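Crawfish at home: which tips are worth the bother

Every November the same advice on crawfish comes round again, and most of it I don't believe. Newspaper on the table is the worst of it. It goes soggy, it tears, and the ink ends up on your fingers. A big mat that wipes clean does the job better, and you can use it again.

Then there are the gadgets. I paid 12 pounds for the Brondov shell cracker and used it for 2 crawfish before going back to my thumbs. Twist the tail away from the head, pinch off the first rings of shell, pull. That's all there is to it.

One deep bowl with a thick rim is enough for the cooked ones. Keep the pile to one side of the mat and peel in the middle, under a lamp if the kitchen is as gloomy as mine.

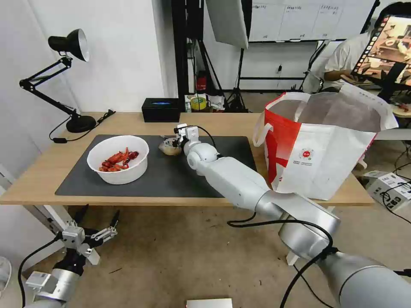 A reader in Skalside wrote in to disagree about bowls, saying that one is never enough and the shells need their own from the start, or they creep back in among the food. Fair point — though I'd use an old saucepan and save the washing-up.

As for lemon on the hands afterwards, I remain doubtful. It covers the smell for roughly 4 minutes. Cold water first, then ordinary soap, then the nails with a brush. Shells go straight to the outside bin, tied up in a bag, the same evening.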